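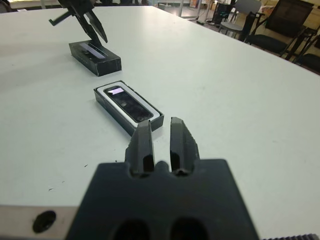 Hortensia Chávez would keep every box. A phone without its box, she says, is like a shirt without buttons: you can still wear it, but you will not get a good price for it.

I asked her because I had a drawer problem. In my apartment there is one deep drawer under the television, and in April I could not close it anymore. Inside were boxes for phones, for chargers, for a small radio I gave away years ago. I decided to take everything out, put it on a white table and look at it properly.

The first thing I learned is that black boxes are all the same until you open them. A good one has a tray inside that holds the device by its edges, so it does not move when you carry it. The tray is usually a simple thing, card or thin plastic, and it is the first part people throw away. Then the box is too big for what is in it, and the phone slides from side to side like a coin in a can.

Arnulfo Quispe repairs phones in a shop named Ticona, and he has kept boxes on his shelves for a long time. When I visited, he had 61 of them, and he could tell me which ones had come back to him twice. He looks at the corners first. "The corners tell you how many times it moved to a new house," he said. He does not try to paint them. A buyer can see paint.

His advice for the drawer was short. Keep the box if you will sell the device, or if the device is still under warranty. Keep it also if you store an old phone for a relative, with the charger and a paper that says the name. For all other boxes, cut out the label with the serial number, put it in an envelope, and send the rest to recycling.

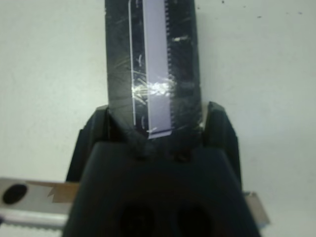
The clear layer takes the scratches first.

Wrapping is where people do not agree. Lavanya Hegde puts clear film on everything she stores. She bought a roll from Skellden and it lasted her three moves. The film gets ugly quickly, she admits, with creases and small white marks, and under a lamp it shines so much that you have to turn the thing in your hand to read what is on it. She does not mind this. When she takes the film off, the surface below is what she cares about.

Arnulfo is less sure. Tape leaves glue when it stays too long in a warm room, and glue collects dust. He accepts film that holds by itself, but he does not want tape to touch a printed label. If there is already glue, he uses a soft cloth and a little patience – no kitchen knife, please.

I finished my drawer in one evening. I kept the boxes for my two phones and one for a camera, and I wrote the month on each with a pencil, on the bottom, where it can be erased. The envelope with the cut labels is there too. It is thin, and I can find it without moving anything.

Hortensia came to see the result and asked what I did with the box of the radio. I told her. She was quiet for a moment, and then she asked if the recycling was already collected.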